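Recipe Times Should Be Measured From a Cold Kitchen

By Idris Morris

The number at the top of a recipe is a specification, and it should be held to the standard of one. "Total time: 40 minutes" makes a claim about labor, equipment and starting conditions. Most published recipes define none of these, so the claim cannot be checked and the cook cannot plan around it.

My objection concerns the starting point. Current practice begins the clock after the ingredients list. If the list reads "2 onions, finely diced," the dicing is treated as a property of the onion. The same convention removes washing, peeling, grating, softening butter and bringing eggs to room temperature. A cook who reads 40 minutes and owns no diced onions has been given a partial figure under a heading that says total.

I went through 108 weeknight recipes in my own binders last November. Preheating was left out of the stated time in most of them, and resting periods were handled inconsistently even within a single book. One flatbread gave 25 minutes at the top and then, in step four, asked for an hour under a cloth.
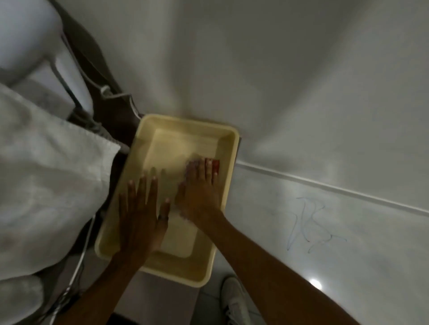

Pressing the pale material flat in the tray. Handwork like this belongs in the active time.

Editors raise two defenses. The first is that cooks work at different speeds. They do, and so do drivers, yet route planners still count the whole road. Variation is an argument for publishing a range. It does not justify leaving out a category of work.

The second defense is commercial. Perla Tlapale, who edited recipe cards for Ocampo, told me that a card marked 30 minutes was chosen far more often than the same dish marked 50. I accept this. It explains the practice and also confirms that the figure functions as advertising.

A workable standard would need three fields. Active time covers everything the cook's hands do, beginning with whole ingredients in the refrigerator. Waiting time covers rising, chilling, marinating and preheating, with overlaps subtracted. Cleanup can stay out, provided the recipe lists the pans and bowls it uses - a reader can estimate the rest from that.

Testing should be done by someone who did not write the recipe. Authors know which step comes next and have the colander out already. Jae-in Ban tested a lentil soup of mine under these conditions and took 22 minutes longer than my draft had stated. I changed the draft.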